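I have now been told by three separate people that I should be wiping my table with vinegar, and I'd like to know where this started.

The latest was Rhun Ruddock, who came by for coffee in November, looked at the bottle of ordinary spray cleaner next to my sink, and made a face. Rhun's position is that half vinegar, half water does everything. Grease, limescale, windows, the inside of the kettle. I asked him how he knew it worked on grease and he said "it cuts right through it," which is what the label on my spray says too, so at this point we have two claims and no evidence.

I did try it. I'm not above trying things. I mixed up a jar, put a line of cooking oil on two old baking sheets, and gave each one 4 wipes with the same kind of cloth. The vinegar sheet still felt slick. The other sheet, which got warm water and a drop of dish soap, didn't. I know that's a small test done by an annoyed person at a kitchen counter. It's still one more test than Rhun has done.

Where vinegar did earn its keep was the kettle. The scale came off in an hour and I was impressed, grudgingly. Scale is a mineral and vinegar is an acid, so fine, that part makes sense to me. What I don't follow is how people get from there to the floor, the couch and the dog's bed.

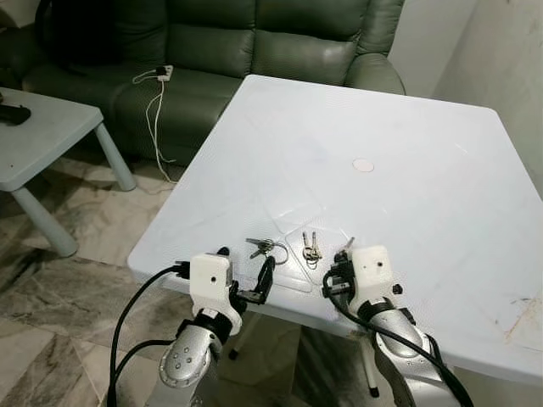 Then there's the baking soda business. Lleucu Owen sent me a video, over 1000 comments under it, most of them hearts, where a woman pours vinegar onto baking soda in a drain and everybody admires the fizz. The fizz is the two of them canceling each other out. You end up with slightly salty water and some gas. I wrote back to Lleucu saying so and she said her drain had been fine ever since. I asked if it had been blocked before. It hadn't.

I'm told the real argument is money, and I'll grant some of that. A big jug of white vinegar is cheap. But dish soap is cheap too, and I already own it, and it doesn't make the front room smell like a chip shop when my mother visits.

Somebody is also going to bring up Stavent, the "natural surface concentrate" that In-ho Noh swears by. I read the back of his bottle. It's vinegar with lemon scent, in a 300 ml bottle, at a price I'm not going to repeat. In-ho says the lemon helps. Helps what? He hasn't gotten back to me on that.

My current setup, for anyone keeping score: dish soap and warm water for nearly everything, vinegar for the kettle and the shower head, and a dry cloth afterward so there aren't streaks. No vinegar on stone, ever. Osian Cadwaladr has a dull patch on his marble windowsill if you need convincing, and he'll show it to you whether you ask or not.

If you've got a proper side-by-side test where vinegar beats soap on grease, send it over and I'll read it. Please don't send me another drain.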